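Robot Teaching Lab – Handout 4: Showing, by hand and from a distance

Posted 28 December 2021. Read before the first lab session. Bring it with you, I will refer to the section names.

Where we are

Last handout was all about writing motions down as waypoints, and I know plenty of you found it tedious. Good! It is tedious, and I wanted you to feel that before we moved on. From now on we mostly stop typing poses and start showing the robot what we want. You do the task, the numbers get recorded, and a policy gets trained on the numbers. The hard part moves from the code to your hands, and your hands are a lot sloppier than you think. Mine too.

A word on terms. A demonstration is one complete run of a task, start to finish, with everything recorded that the policy will later get to see. An episode is the same thing once it is in a file. I mix the two up when I talk, so please don't lose sleep over it.

Three ways of showing

Kinesthetic teaching. You grab the arm and push it through the motion. The joints report where they are and you get very honest data, as the robot really was in every pose it recorded. The trouble is that you are in the way. Your arm is in the camera view, you lean on things, and a two-armed task is close to hopeless for one person. We did this in May with the Tallow arm and you may remember how tired everyone's shoulders got.

Teleoperation. You hold or wear a controller and the robot follows somewhere else in the room (or in another building, as with our Hudgate setup). You stay out of the picture, which is great. But you lose the feel of contact, and there is always some lag. People slow down to cope with the lag, and then the policy learns to be slow. Watch for this in your own recordings.

Hand-held grippers. No arm at all while you record. You carry the gripper itself, with a camera fixed to it, and do the task at a normal human pace. You feel the contact through the handle and you can record anywhere you can walk to. The price is that you have to work out afterwards where the gripper was at each moment, and that a person can easily make moves that no arm could follow.

Most of this handout is on the third way, with a bit of the second where they overlap.
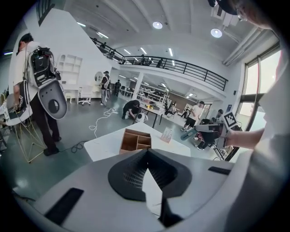 Fig. 1. Hand-held gripper with its square marker, with the divided wooden box on the table behind it.

Markers and where the gripper is

A fiducial marker is a printed square whose pattern and size are known ahead of time. Given one decent view of it from a calibrated camera, you can solve for its position and orientation relative to that camera. That gives you a pose, and a string of poses over time gives you a trajectory. The math is in the Drernard notes, section 4, and I am not going to repeat it, but do go through the part on the corner points by yourself with a pencil.

What bites people in practice:

Wide lenses bend straight lines. If you skip the lens model, your marker looks like a slightly different shape near the rim of the view and the pose comes out wrong – sometimes by a lot. Calibrate first.

Small markers far away are jumpy. The position may look fine while the rotation flips back and forth between two answers. Plot the rotation before you trust it.

Hands cover markers. If your fingers creep over the pattern, you have a hole in the trajectory. Short holes can be filled in. Long ones mean you throw out the episode.

Bright windows wash out the white parts. Check exposure with the marker held where you will really be working.

Oh, and the relation between marker and fingertips! The marker tells you where the marker is. You still need the fixed offset from there to the tips of the jaw, and if somebody swaps a jaw, that offset changes. Write the jaw type in the log every single time.

Picking a first task

I like sorting small things into compartments as a starter. It has a clear beginning and a clear end, you can reset it in seconds, and success is easy to judge: the thing is in the right square or it isn't. It also has one bit that is secretly difficult, namely coming down between the partitions without clipping a wall. You will see your policies fail there over and over, and you can learn a lot from looking at how.

Please don't start with cloth. Every year someone starts with cloth.

How to do a good demonstration

Start from a slightly different place each time. If you always begin from the same spot, the policy has never seen any other spot.

Keep the object in the camera's view on the way in. You are looking with your own eyes from above, but the policy only gets what the gripper camera gets. If you reach in blind from the side because you happen to know where the thing is, the policy is being asked to guess.

Don't wave the gripper while you think. Plan it, then go.

Leave in some recoveries. If you miss a grasp and fix it smoothly, keep that one, it's gold. If you miss and then flail, bin it.
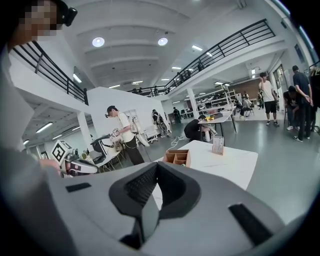 Pausing is the other big one. A pause is a moment where the camera sees the same thing over and over and the recorded action is "stay put". Train on enough of those and the robot reaches that point and just stops forever. So trim still stretches at the start and end, and if you hesitate for long in the middle, do the run again. It is faster than trying to rescue it later, trust me.

How many runs?

For the lab I want 80 episodes per group. Look at the first 20 together before recording the rest, as any bad habit you have will already be in there. Last time one group handed in a set with only 43 usable episodes after cleaning, and their policy did better than one trained on a full but messy set. I wouldn't build a theory on that, but it does match what I see elsewhere.

Split by episode when you hold data out for testing, never by single time step. Neighboring steps are nearly identical and your test score will look wonderful for no good reason.

For the lab

Read Menon chapter 4, skipping the proofs if you like. Agree in your group on one exact sentence for what counts as success, and write it at the top of your log before recording anything. Note for every episode who was demonstrating, which jaw was fitted, and anything odd.

Keep the raw recordings after trimming. Disk space is cheap and I will ask for them.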